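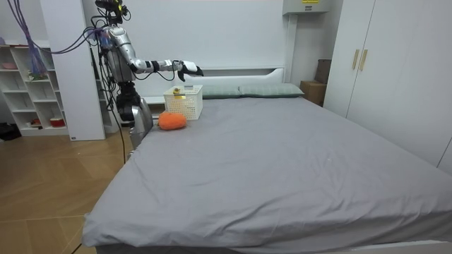

Bedroom station, Murnamby. Arm out over the head end of the bed.

In at 7:40. Coffee machine out of order again, so water. The bedroom set was made up as we left it, gray sheet, both sage pillows at the headboard. Cleared the error log from last night: one stale joint warning, reset, did not come back.

Task sheet for the day was the bed pickup under Clondum. Soft toys to the white basket, one at a time, right hand only. Target for the task is 1000 logged runs before it goes to Benavides for review. We closed the day 55 further on, of which 19 were flagged for a second look. Most of the flags are mine. I flag anything where I would have done it differently by hand, and I am told that is too strict. The written rule says to flag drops, missed grasps and contact with the basket rim. I will follow the written rule from tomorrow and keep my own list on paper.

Two years ago my job title was housekeeping lead for the Murnamby apartments. I had a cart and a floor plan. Now the title is station operator and most of the work is resetting. Reset means toys back on the sheet, basket back to its place, check the cables are clear, step away, call ready. It is easier on the knees and harder on the attention. A made bed used to be the end of a job. Here it is the start of each run, and I have stopped smoothing the wrinkles after being asked to leave some in.

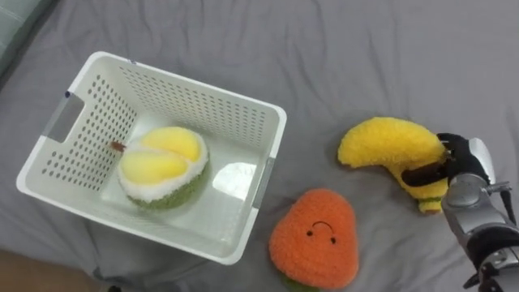
Fingers closed on the banana. Green and yellow fruit already in the basket, orange one waiting on the sheet.

Notes on the banana. It is curved, so where the hand closes matters more than with the round ones. Held near one end, the other end leads, and the basket wall is high enough to catch it. My suggestion was to lift higher before moving across. Vamel answered by message at 11:15 that the lift height is set in their planner and cannot be changed at the station. Asked for it as a change request, form sent before lunch.

Lunch was a sandwich at the desk. The afternoon shift is down to a single operator from this month, where there used to be an operator and a recorder. The recorder's work (run number, start state, result) now fills itself in from the station software. It gets the run number and the time right. The start state it copies from the run before, so I correct it by hand whenever I change the layout. That correction is not on any timesheet code. Wrote to the office about the code and got an automatic reply.

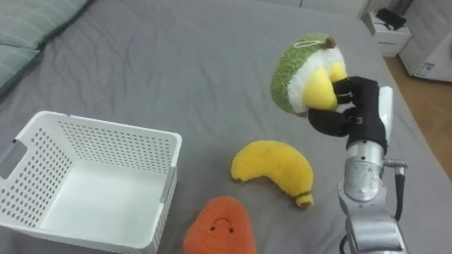
Green and yellow fruit in the hand, basket empty, banana and the orange one still on the bed.

I had the order of pickup down as free choice. The revised sheet now wants the order logged as well, with no field for it. Used the comments box and typed the first pick only. If they want all of it they can add the field.

Scuffs on the wrist segment: noted in the maintenance book under cosmetic, no action. Wiped the hand and the basket at the end of shift. Lint on the sheet, roller is nearly finished, ordered two.

Training slot offered for June, station software, half a day. Said yes. The apartments still have three people on the carts and they asked me at the gate whether they should apply here. I said the hours are regular and the pay is slightly better, and that they should ask how many operators there will be per station next year. I have asked the same question and am waiting for an answer.

Powered down 16:50. Key in the box. Change request still open.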